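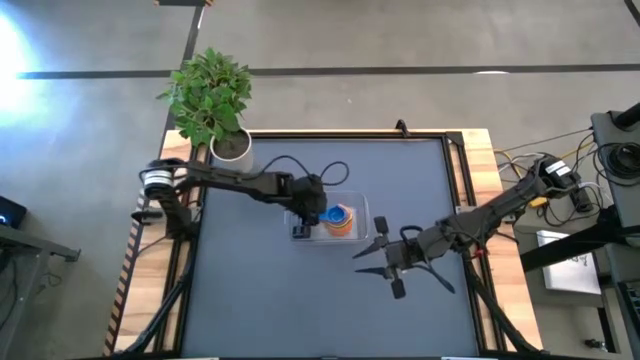

Nested cups in the shallow clear box, blue one on top

Storing coloured plastic cups: one stack or loose?
Forum: Storage and Tidying

emazza
December 13, 2025
We keep a set of plastic cups in orange, yellow, green, red and blue. At present they go into a clear open box as one nested stack. The top cup tends to tip, and nested cups bind if they are put away damp. I would like a method that keeps the set together, needs no lid and lets the cups come apart with one hand. The box has to stay clear so that the contents can be checked from the side.

grurno
Stand the stack upright in a corner of the box and it has two walls to lean on. In the middle of the floor it has none. If it still tips, the stack is too tall for the box. Split it.

darow
Disagree with splitting. Two stacks take twice the floor area and you lose the space for anything else. Binding is caused by trapped air and water between the walls. Dry them properly and the problem goes away.

grurno
Drying helps with water. It does nothing for cups that have been pushed together. Mine seize bone dry.

emazza
I have tried both. Dry cups bind less, but they still bind if someone presses down on the top one. Before deciding on a layout I took everything out and started from an empty box, with the pale cup left standing on its own. 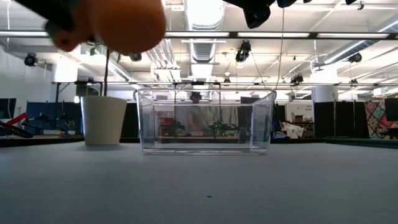 The plain cup is the awkward one. It has a taper, but it does not match the coloured set and I would prefer not to force it into the same stack. For now it is treated as a separate item.

debora_m
Debora Mazza, other half of the same household. The plain one should not go in the box at all. Use it as a stand for the plant. It already does the job and it frees up room.

darow
A cup under a plant pot has a small footprint and a high centre of gravity. Fine on a table that is never knocked. I would use a saucer.

debora_m
A saucer takes more of the table. The pot is a light one with a plant in it.
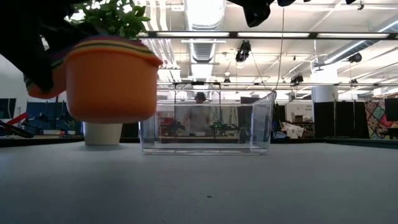
I lift it by the side and put it back straight down. If it goes back at an angle it rocks, so I will concede that much. I still think it is a better use for the cup than storage.

lo_presti
Depends on the fit. Check that the base of the pot sits flat across the full rim. If it touches at only 2 points, it will walk. I had a similar arrangement on a shelf in July and replaced it with a wide jar – no trouble after that.

On the cups, I put a strip of paper between each pair. Ugly, but they separate.

emazza
Paper is a reasonable idea, though I doubt anyone here would keep it up. Revised procedure, for comment:

1. Empty the clear box and set it down flat at one side of the table, well clear of the working area.
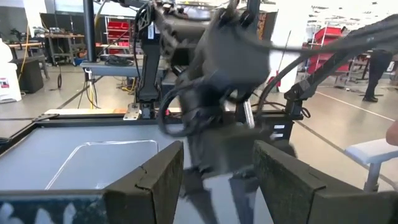

2. Dry the cups inside and out. Leave them upside down on a cloth if there is any doubt.

3. Nest them loosely and lower the stack into a corner of the box. Do not press on the top cup.

4. Leave the plain cup out. Stand or saucer to be settled separately.

grurno
Step 3 is what I said in the first reply. Agreed otherwise.

darow
I would swap 1 and 2, but it makes little difference. Still voting for the saucer.

debora_m
Noted. The cup stays.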